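Brarthorpe Community Help > Roads and travel

Overnight closure on the Brarthorpe bypass – what is the diversion for vans?

Asked in January

I drive a long wheelbase van and need to get from Brarthorpe to the Semier depot for a 5am start. The signs say the bypass is shut overnight between the Woldemariam roundabout and the Pivudmont turn for resurfacing. The diversion on the yellow signs goes through the village, where there's a 7 tonne limit on the bridge. I'm under that, but I've heard the road is down to one lane there as well. Has anyone driven it this week, and how much extra time should I allow?

3 answers

Answer 1 (marked as helpful)

I've done it four nights running. The signed route is fine for a van. Follow the yellow triangles off the roundabout, through the village and back on at Pivudmont. There are temporary lights by the bridge and they hold you for a few minutes even when nothing is coming. Allow 15 minutes on top of your normal time. Lorries are being sent the long way by the ring road, so you won't get stuck behind many.

The cones come off before the morning traffic builds up, but on one night they were late and the queue went back past the garage. If you leave before 4am you should miss that.

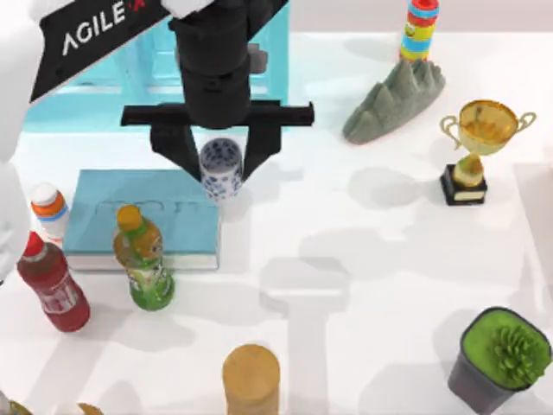

Does the closure apply in both directions?

Only the Semier-bound side is shut. Coming home you can use the bypass as usual, with a 40 limit past the works and the outside lane coned off.

Answer 2

just go the back way past the reservoir, always quicker

Answer 3

I wouldn't take the reservoir road in a long van. It is narrow, there is no lighting and the passing places are full of mud at this time of year. I met a tractor there and had to reverse a long way.

The 302 bus is using the same diversion, so the village road must be wide enough. It is missing out two stops – check the notice in the shelter if anyone you work with relies on it.

Parking is also suspended on the main street overnight. They had put notices on the lamp posts but a couple of cars were still there when I went through, and it was tight getting past them with the mirrors out.

This question has been viewed 110 times.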